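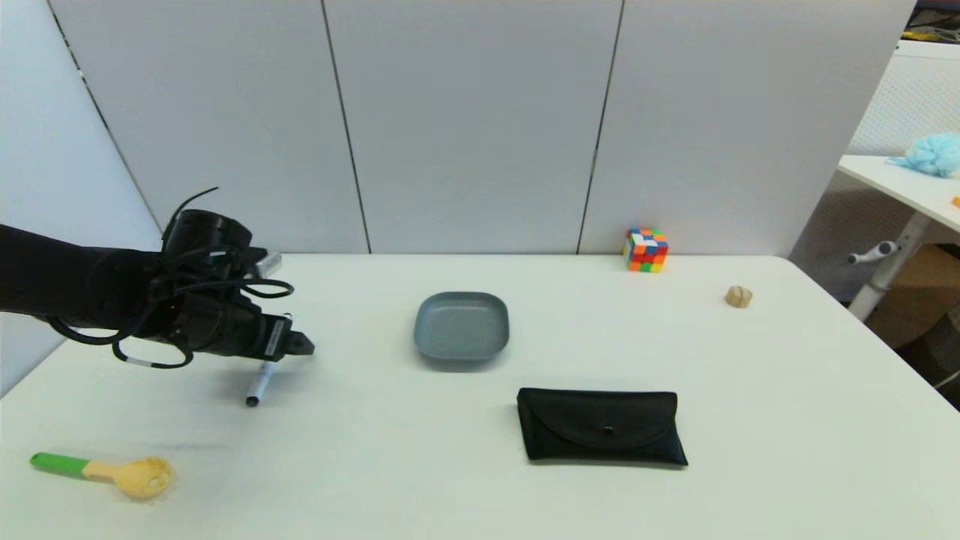
Chapter 5
Can Machines Do the Chores Yet?

Lavanya Panicker

5.1 A small table with a few things on it

Take any table at the end of a day, at home or in a workshop. A pen was left there, and a spoon, an empty plate, a pouch for something, a puzzle cube. A child of five can put these things away if she is asked to do it. She may complain, but she will not need a drawing of the table, and she will not need to be told which end of the spoon is the handle.

For an arm with a gripper, the same table is a list of separate problems. The marker pen is thin, and the jaws must meet it in the right place and at the right angle. The plate is low and has a raised rim, so there is a choice between taking it by the rim and sliding it to the border of the table first. The pouch is made of fabric and it lies flat, which leaves very little to take hold of. The cube is the easiest shape for two jaws, but if we want the faces to be turned, one hand will not be enough.

In Chapter 4 we studied how an arm plans its path from one point to another. In this chapter we ask a question that is more simple to say and more difficult to answer: which chores can a machine do today, how well, and who must stand beside it when it does them?

5.2 What we mean by a chore

In this book, a chore is a task which has three properties. It is repeated many times. It has a result that an ordinary person can judge by looking. And the objects in it are not prepared for the machine. The third property is the important one. A washing machine does a chore in the everyday sense, but a person has sorted the clothes, emptied the pockets and closed the door. The machine meets the clothes only inside its own drum, where everything is already arranged for it.

The same is true on the shop floor. At the Halari works, where I spent one July as a visiting teacher, an arm moved metal housings from a tray to a press. It was fast and it made very few mistakes. But each housing sat in a shaped pocket of the tray, and it was a worker who filled the trays. When I asked her what the arm did if a housing was upside down, she answered: "It stops, and then I come."

I have kept this sentence for my students. When you read that a machine can do some chore, ask what happens in the upside-down case, and who comes.

5.3 Four levels of help

We will use the following levels through the chapter. They are not an industry standard. I made them for teaching, and you may find borderline cases.

Level A. The machine does one motion, and a person prepares everything before it and after it.

Level B. The machine does the whole task with known objects in known places.

Level C. The machine does the whole task with known objects in places that change.

Level D. The machine does the whole task with objects it has not met before, in a room it has not met before.

Most of the arms that work in factories are at Level A or Level B. Many laboratory demonstrations are at Level C. Household work, if we are strict, begins at Level D, because no two kitchens keep the spoons in the same drawer, and the family buys new spoons without informing anyone.

5.4 Why one success tells us little

Suppose that an arm picks up a marker and places it in a cup. We are pleased. Now we move the marker by the width of a hand and turn it a little, and we try again. A success rate has meaning only when we know what was changed between the trials.

My class did a tidying exercise with an arm running the Pirix control software. We made 19 trials with a pen, and in 11 of them the pen arrived in the tray. The students wanted to write "more than half" in the report, and this was correct. But when we read the notes, we saw that nearly all the successes came from trials in which the pen was lying parallel to the front border of the table. The number was correct and the picture it gave was wrong. We repeated the exercise with the direction of the pen chosen by throwing a die, and the report became longer and more modest.

Note also the question of time. A person clears a small table in less time than it takes to read this paragraph. If the machine needs several minutes, it can still be useful, for example at night or for somebody who cannot bend or reach. So speed should be reported together with the situation, and a slow machine should not be called useless before we know who is waiting for it.

5.5 Soft things, thin things and things that belong somewhere

Three groups of objects will return again and again in the sections ahead.

Soft objects change their shape when they are touched. A fabric pouch with a flap is a mild case, and a bed sheet is a severe one. The program cannot keep one fixed model of the object.

Thin and flat objects give little space for the fingers. People solve this by pushing, tilting, or using a fingernail, and they rarely notice that they are doing it.

The last group is not about shape. A clean spoon belongs in the drawer and a dirty spoon belongs in the sink. Two identical plates may need different treatment. To finish the chore, the machine must judge the condition of the object and know the habits of the house. The Flosbridge case in Section 5.8 shows how a team had good grasping and still received complaints, as the cups were put on a shelf that the owner could not reach.

Before you continue, choose one chore that you did today and write down every step, including the ones you did without thinking. Keep the paper. You will need it for the exercises in Section 5.6, where we divide a chore into steps and give each step a level from A to D.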